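木製の箸と箸立ての手入れ 洗浄・乾燥・オイル仕上げの手順

最終更新 2/7/18
分類:台所用品の保守/木製品

無塗装またはオイル仕上げの木箸と、すのこ状の木製箸立てを対象とした手入れの手順をまとめる。漆塗り、ウレタン塗装の箸については手順1から3までを適用し、4以降は行わない。竹製の箸は木製に準じて扱ってよいが、研磨の項だけは異なるので該当箇所を参照すること。

用意するもの
・中性洗剤
・柔らかいスポンジ(研磨粒子の付いていないもの)
・細いブラシ(箸立ての隙間用)
・綿の布 2枚
・耐水ペーパー 400番、800番
・食用の乾性油(くるみ油またはえごま油)
・使い捨て手袋
・金属製のふた付き缶(使用後の布の処理用)

当サイトではTastentのくるみ油とClolenの隙間ブラシを使用しているが、同等品で差し支えない。オリーブ油やサラダ油は乾性油ではなく、塗布後も硬化しないため使用しない。べたつきと酸化臭の原因になる。

手順1 日常の洗浄
使用後は早めに洗う。水に浸けたまま放置すると木口から吸水し、先端の割れや反りにつながる。浸け置きは5分を上限とする。
洗剤を含ませたスポンジで箸を一本ずつ挟み、持ち手側から先端に向けて引く。二本をこすり合わせる洗い方は、表面の毛羽立ちを早めるので避ける。先端部は指で回しながら洗う。滑り止めの溝がある箸では、溝に沿ってブラシを使う。
食器洗い乾燥機は、対応表示のある製品に限って使用する。無塗装の木箸は高温の乾燥工程で細かい割れが入りやすい。

手順2 すすぎと水切り
流水で洗剤を完全に落とす。湯を使う場合も熱湯は避け、手で触れられる温度にとどめる。
すすいだ後は乾いた布で水気を拭き取る。水滴を残したまま箸立てに入れると、底に水がたまり、箸立て側にカビが発生する。

手順3 乾燥
風通しのよい日陰で乾燥させる。直射日光と暖房器具の温風は反りの原因になる。
立てて乾かす場合、先端の向きは次の基準で決める。
・箸立ての底に水抜きがない場合:先端を上にする。
・底がすのこ状で、下に空間がある場合:どちらでもよいが、先端を上にした方が口に入る部分の乾きは早い。
・引き出しに収納する場合:完全に乾いてから横置きにする。
乾燥の目安は室温、湿度60%以下で8時間。湿度の高い時期は一晩置く。

手順4 状態の確認
月に一度、次の項目を確認する。
(1)先端の欠け、ささくれ
(2)平らな面で転がしたときのがたつき(丸箸の場合)
(3)黒い点状の変色
(4)二本の長さの差
(1)のうち、深さ0.5mm未満のささくれは手順5で修正できる。欠けが深い場合は交換する。(3)が表面だけであれば研磨で除去できるが、内部まで達しているものは廃棄する。(2)の反りは家庭では修正できない。
箸立ては、底板の裏と桟の付け根を重点的に見る。接着部に隙間がある場合は、食品に触れる用途に使える木工用接着剤で補修し、接着剤の表示に従って硬化させる。

手順5 研磨
完全に乾いた状態で行う。濡れた木は繊維が起き、仕上がりが粗くなる。
400番の耐水ペーパーを幅2cmに切り、箸を包むように持って木目方向に軽く動かす。往復は10回程度で止め、表面を指で確認する。続いて800番で同様に仕上げる。先端を細くしすぎないよう、先端から2cmの範囲は力を抜く。
竹箸は表皮を削ると強度が落ちるため、800番のみを使い、ささくれた箇所に限って研磨する。
研磨粉は固く絞った布で拭き取り、再度30分以上乾燥させる。

手順6 オイル塗布
手袋をし、布に油を少量取る。一膳あたりの量は小さじ8分の1で足りる。全体に薄く塗り広げ、15分置いた後、乾いた布で余分を拭き取る。拭き取りが不十分な場合、表面に膜が残り、硬化までの期間が延びる。
塗布後は、二本が接触しないように立てて乾燥させる。 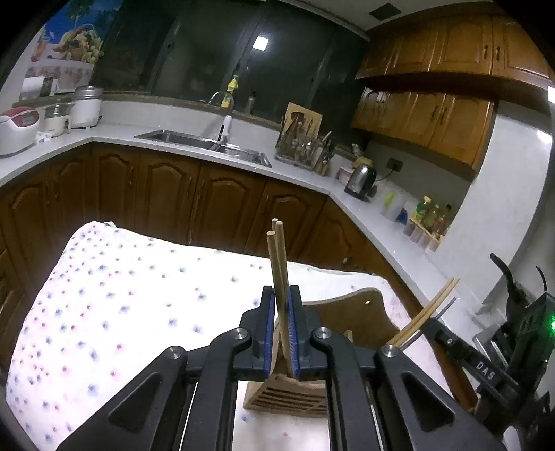
図1 木製の箸とすのこ状の箸立て。箸は丸みのある先端を上にした向き。

硬化期間は室温20度で4日間を標準とする。冬期は一週間をみる。指で触れて油が付かなければ使用できる。初回の使用前に、中性洗剤で一度洗う。
ナッツ類のアレルギーがある人が使う箸には、くるみ油を用いない。えごま油で代替する。

手順7 箸立ての処理
箸立ても同じ油で処理できる。桟の間は布を細く折って通す。底板は木口からの吸い込みが大きいため、一度目の塗布から30分後に二度塗りする。
塗布後は横に倒し、底面にも空気が当たるようにする。

使用後の布の処理(重要)
乾性油を含んだ布は、酸化熱の蓄積により自然発火することがある。丸めて放置しない。使用後は直ちに水に浸し、ふた付きの金属缶に入れて密閉し、自治体の区分に従って廃棄する。乾燥機には絶対に入れない。

手入れの間隔
洗浄、乾燥:使用のたび
状態の確認:月1回
研磨:ささくれが出たとき
オイル塗布:3か月に1回。梅雨前の5月に一度行っておくと、カビの発生を抑えやすい。
箸立ての洗浄:週1回

よくある不具合
症状:オイルがいつまでもべたつく
原因:塗りすぎ、または不乾性油の使用
処置:中性洗剤とぬるま湯で洗い、乾燥後に800番で軽く研磨して再塗布する。

症状:箸立ての底が黒ずむ
原因:水分の滞留
処置:変色部を400番で研磨し、乾燥後に油を二度塗りする。底面が台に密着している場合は、四隅に薄い脚を付けて空間を作る。

症状:洗った後に表面がざらつく
原因:吸水による毛羽立ち
処置:乾燥後に800番で研磨する。繰り返す場合はオイル塗布の間隔を2か月に縮める。

関連ページ
木製まな板の削り直し
Stanciu製バターケースの分解と洗浄
漆器の保管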